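From: Harpreet Ross
To: bench-practice list
Date: 1/26/18
Subject: Re: [bench-practice] Two arms, one table: what counts as "clear"?

Hi all,

Sorry for the slow answer, I was over at Dritdale most of the week and their wifi is a sad thing. Quoting the bit I want to pick at:

> Our draft says the table must be cleared before a two-arm session
> starts. The folks at Rellen say that's silly, you need objects on
> the table or there's nothing to pick up. Can we just say "clear of
> hazards" and move on? I'd like to get section 4 closed before March.
>
> Also, do we really need the rule about fingertips? Everyone prints
> their own and it seems like overreach.

On the first one, I'm with Rellen on the complaint but not on the fix. "Clear of hazards" means whatever the person reading it wants it to mean. I've used that wording at two places now and at both of them people looked at the table, said yep, no hazards, and hit start. What worked better at Primero was splitting the table into a work zone and a parking zone. Anything the arms are meant to touch goes in the work zone, anything waiting its turn goes in parking, and everything else comes off. You can mark it with tape, it doesn't have to be fancy!

The part I'd really like to see in section 4 is the meeting area, meaning the patch of table both grippers can reach. Most of the drafts I've read talk about each arm's reach on its own and then sort of wave a hand at the overlap. That overlap is where I want the strictest wording — slow speed, one arm named as the one that yields, and no hanging cables within reach of either gripper.
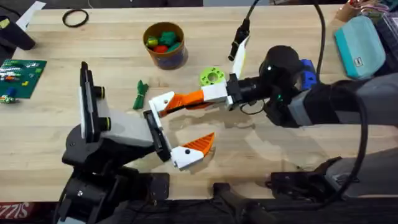 Grippers almost tip to tip over the middle of the table. Note the thin cable coming down near the right-hand finger.

If you wrote up that table under the current draft I think you'd have a hard time saying pass or fail. The round container with the toys in it is fair game, it's the sort of thing you'd want out there. The teal pouch and the crowd of wires and containers up in the far right corner, I'd want off or in a marked parking zone. And cables need their own line in the checklist, both the thick ones and the skinny ones, with a look at where they sit when the arm is at full stretch and not only when it's at home.

On fingertips, I'd keep the rule but shrink it. I don't care who prints them. I care that both arms' tips are written down in the session sheet (shape, how far they stick out, how they're fastened) and that the reach numbers get redone when the tips change. Kaneko went through 2,191 logged runs with us and in 461 of those the sheet had the wrong tip on it. A longer finger changes your meeting area, and a toothed one grabs cloth and cable very differently from a smooth one.

So my suggested text for 4.2, feel free to hack at it:

"Before a two-arm session, the operator marks the work zone, the parking zone and the meeting area. Items outside these are removed. Cables are checked at full reach of both arms. The fitted fingertips match the session sheet."

It's shorter than what we have now, which runs to 13 bullets, and I'm pretty sure no one reads past the fourth. I can bring a marked-up copy to the next call if somebody sends me the current file — mine is two versions old.

Harpreet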